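Stimcombe Clothing Reuse Project
Progress report to the Bevbridge Fund, period ending March
Prepared by Sewwandi Munshi, project coordinator

1. Work done in this period

We received 3,398 garments from the collection points. Most of them are sorted and on the shelves. We still have 63 bags waiting in the back store, mainly winter clothes, and we plan to open them in the next period.

The sorting sheet was changed in February. Before, each table wrote its own notes and it was difficult to compare them. Now all tables use the same sheet, which Bimla Dubey prepared, and she checks it each afternoon at four o'clock.

2. Staff and training

Two new sorters have started. Réka Katona trained them on grading and on small repairs. Their hours are charged to the training line, as we agreed with you.

3. Outerwear

Jackets take us the longest time. A zip must be tested along its full length, the cuffs must be looked at, and then the sleeves have to be folded so that the jacket can go flat in the box. Our first folding guide was written for shirts and did not help much with thick garments. Mariama Mensah is writing a second guide for zip-front jackets, and the draft has 11 steps.
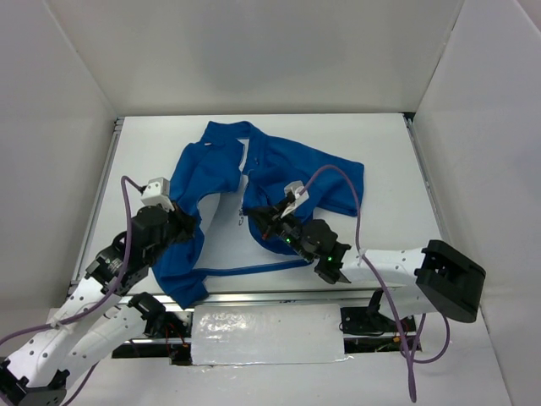

Figure 1. Blue zip-front jacket on the folding table, partly folded.

4. Budget and next steps

Spending is within the plan, except for boxes, where the price from Pongsiri went up. We ask your permission to move the unused transport money to this line. The jacket guide will be sent to you together with the next report.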